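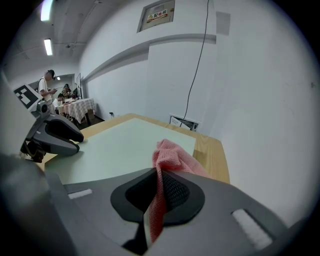 Tomomi Nomura asks whether the mesh cloths need their own line on the sheet or can go in with the towels. They get their own line from this round on. Mesh snags where a towel doesn't, and the old sheet had no place to write that down.

# Folding table and cloths: inspection sheet

**Site:** Horkley, upstairs room
**Sheet no.:** 977
**Date:** 26/05/2018
**Replaces:** the Tustcombe sheet, which left out mats

Mark each line OK, FIX or N/A. Write a comment for every FIX. Comments from the last round stay on the sheet until the next one is signed.

## 1. Table

- [x] Top is level and doesn't rock when leaned on — OK
- [x] Edges smooth to the hand on all sides — OK
- [ ] Underside and leg joints tight — FIX
- [x] No splinters or raised grain — OK

*Comment:* One leg bolt at the window end turns by hand. Tightened for now, but it needs a lock washer. Mikkelsen has the right size.

*Comment (T. Nomura):* Run a cloth along the edge as well as your hand. A cloth finds the rough places sooner. I did the near edge and it was fine.

## 2. Mat

- [x] Lies flat, no curled corners — OK
- [x] Wiped down before use — OK
- [x] No cuts or lifted spots — OK
- [ ] Does not slide when pushed with the flat of the hand — FIX

*Comment:* Slides a little toward the wall. Try the grip strips from the Tustcombe table before buying anything. If the strips don't hold, order a heavier mat from Gorkosus.

*Comment:* The mat should not overhang. When it does, people lean on the part with nothing under it.

## 3. Cloths

- [x] Mesh cloths kept apart from towels — OK
- [x] Hems whole, no hanging threads — OK
- [ ] No pulled loops bigger than a fingertip — FIX
- [x] Washed at 40 or below — OK
- [x] No pins, clips or tags left in — OK

*Comment:* One blue mesh cloth has a long pull near the hem. Taken out of use and put in the mending bag. Do not trim pulls with scissors, as the hole opens up in the next wash.

*Comment (T. Nomura):* Is 40 the limit for the cloths or for the machine? The label on the older ones has worn off.

*Reply:* For the cloths. Where the label can't be read, wash cold. 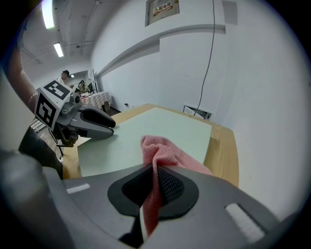
Checking a mesh cloth takes longer than checking a towel, and the step people skip is opening it out. Lay it on the mat, pull the corners apart and look across it from low down. Pulls and thin places show up against a plain surface. A cloth bunched up like the pink one can't be passed, whatever shape the hem is in, so don't mark the line until it has been spread. Jewelry matters too. Even a thin bracelet, such as the one worn at the table there, can catch in the weave when a hand passes over it. Take bracelets off before section 3, along with rings that have raised settings. Watches with smooth straps can stay on.

## 4. People and space

- [x] Floor clear on the working side — OK
- [x] Loose sleeves rolled or pinned back — OK
- [ ] Bracelets and raised rings off before handling mesh — FIX
- [x] Nothing stored overhead without a lip on the shelf — OK
- [x] Walkway behind the table at least 700 mm — OK

*Comment:* Walkway measured with the stool pulled out. With the stool pushed in there is plenty of room.

*Comment:* Put a small dish on the windowsill for rings and bracelets. The hook was no good — things fell off it and went behind the radiator.

## 5. Light

- [x] Main light works and does not flicker — OK
- [x] No glare on the mat from the working side — OK
- [x] Switch plate sound — OK

## Follow-up

| Item | Action | By |
|---|---|---|
| Leg bolt | Lock washer from Mikkelsen | 12 August |
| Mat | Test grip strips | next round |
| Blue mesh cloth | Mend or throw out | next round |
| Jewelry dish | Put out on sill | T. Nomura |

The table may be used in the meantime. If the bolt works loose again before the washer is fitted, stop using the window end and write it here.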